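August, 6:40 a.m.

Crawl of the Brullside store finished overnight. 459 URLs returned, 114 of them with duplicate title tags. Most come from the filter pages, where the color parameter gets indexed as its own page. Added canonicals to the template and left the sitemap alone for now.

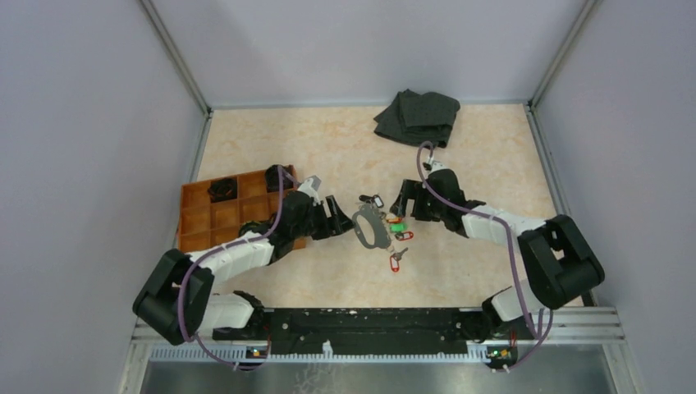

Afternoon

Call with Rokeya Majumder. She wants the category copy rewritten before the redirects go in. I would do it the other way around - if the old URLs keep returning 404, the new copy has no links behind it. We settled on redirects first, copy in batches of four.
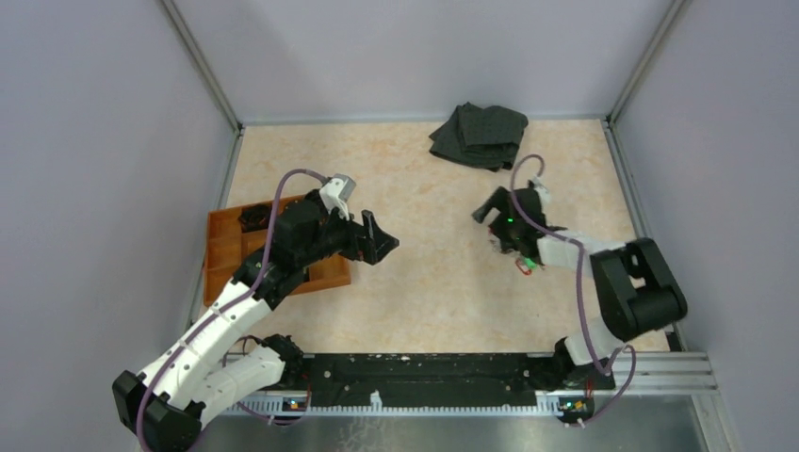 Nuwan pulled the server logs for the same period. The bot is spending most of its requests on the internal search results, so those get a disallow line in robots.txt. Checked that none of them carry a noindex we need read.

Jibrin blog: two posts target the same phrase and swap places in the rankings every few days. Merged the shorter into the longer, kept the older URL. 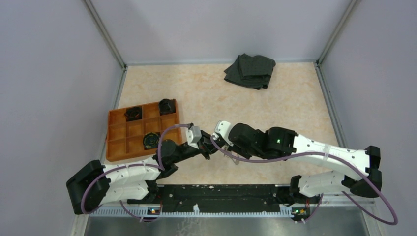 Internal links to the retired post still need updating, including the one in the footer. Fathima has the login for that. Asked her for it at 5:15, no reply yet. Re-crawl set for 11 p.m.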